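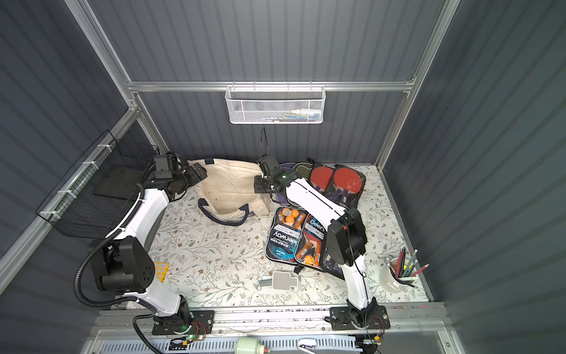 Bats, cases and canvas bag on the table, with wire storage baskets on the walls.

Semeck Sports Lending Shelf
Progress report to the Flastel Fund
April 16, 2025

Summary

The grant was given to set up a lending shelf for small sports equipment at Rutherford, starting with table tennis. The shelf is open and loans are being made. We have recorded 207 loans since the start of the grant, most of them bats. Spending is within budget. Two items from the original plan are still to be finished: the labels and the second set of nets.

Equipment

We set out to buy bats in pairs, so that a borrower could take home everything two people need in one go. That has worked well for adults and less well for families, who usually ask for four bats. We now let one household take two pairs on the same loan.

The cases have been more of a problem than the bats. We bought a mixture to keep the price down, and they are not the same shape. A round case and a zipped bag do not stack, so the shelf looks untidy even when everything is in its place. The zipped black bags that take two bats are the more useful of the two types. Borrowers return them with both bats inside, and whoever is on the desk can check them quickly. We would like to buy only this type from now on.

Three bats have been withdrawn because the rubber had come away at the edge. One was glued and is back in use for practice. We have also lost more than 80 balls, which we expected, and have stopped asking for them back.

Bags

Each loan goes out in a canvas tote. The beige ones with navy handles are holding up, although they crease badly and do not stand up on their own when empty. Sixteen were bought. They go through the wash between loans when they need it, and so far the handles have stayed firmly stitched. Some borrowers have kept the bag and returned the bats loose - we have added a line about this to the loan slip.

Storage

The plan was for closed plastic boxes. We changed this to hanging wire mesh baskets, with your agreement, as the boxes had to be lifted down each time somebody wanted to see what was inside. There are white baskets and black ones. The white are for small, light things and the black for flat items. The change saved a little money, which went towards the washing.

Cable ties have proved good enough as a fixing for the black baskets and can be replaced cheaply. We check them when the shelf is tidied.

The table has a cloth over it, cream with a pattern of green vines and small brown flowers. It was put on to stop returned bats being scuffed while they are checked over and packed. It is easy to shake out. A plain one would make it easier to spot small parts, and we may change it when it wears.

What is left to do

Labels. The first batch was paper and peeled off in handling. A sewn label for the totes and a stick-on one for the cases are being priced.

Nets. The second set of clip-on nets is on order from our supplier in Estero. The first set is out on loan nearly all the time, and this is the item we are most often asked for.

Instruction card. A single card listing what should be in the bag, to be kept in the tote. The wording is done and it needs printing.

We expect to complete all of this in June and will send final figures with the receipts then. We would also like to talk about whether the remaining money could be used for badminton rackets, which were not in the original application.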